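The Gosdale wooden dish rack, after a good long stretch of daily use

I put off buying a dish rack for years because every one I'd had was either wire that went rusty or plastic that went gray, and I figured a wooden one would just be the same story with mold. Then Gondal put theirs on sale in April and I caved (I also bought a mug tree, because of course I did). So here's how the Gosdale has held up for us, a two-person house that cooks way too much.

First thing, it's a simple rack. Light wood, slanted slots, a couple of rails, and that's your lot. Plates lean back at an angle and you can get to each one without shoving the others around. Ours are the pale blue and yellow ones I keep out all the time, and they look so cheerful in it! I've got it on the brown table with the mug tree, the corn basket and the fabric bin, and I like that wood goes with pretty much anything. 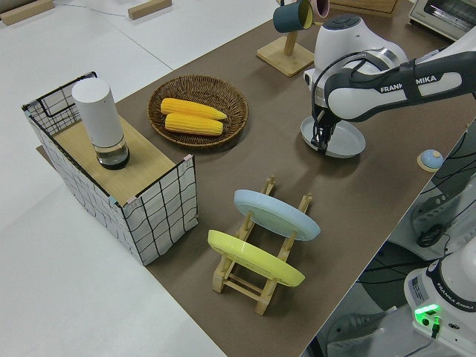 What I don't love

Bowls. Anything deep just flops forward, so I end up drying those on a towel. The Handari rack my sister has is better for bowls but it's huge, and it cost her 300 more than she wanted to spend on the whole kitchen corner, so she's not exactly neutral either. Also there's no tray underneath. I slide a folded cloth under mine and swap it out every morning.

It does need oil. I do mine every 6 weeks with the Lutoleo stuff, which smells faintly of oranges and takes maybe five minutes, plus overnight to soak in. I skipped one round and the ends of the rails got a bit fuzzy, so now I stick to it.

As for space, it shares the table with the white toaster oven and a big light-wood box with a black handle, and I'd still rather have it there than by the sink, where it got splashed constantly. My little service bell with the blue dome lives toward the back too (I ring it for dinner, no regrets).
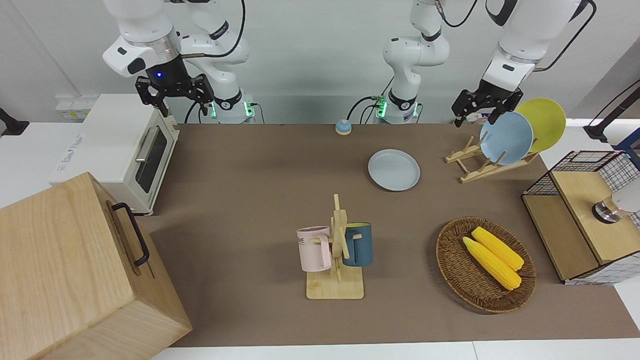 Anum Qureshi wrote in to say that hers warped in the first month, and that she now stands it on its end to dry every night and hasn't had trouble with the second one. I might try that, it sounds easier than the cloth.

Would I buy it again? Yep, for plates. If you mostly eat out of bowls, keep looking.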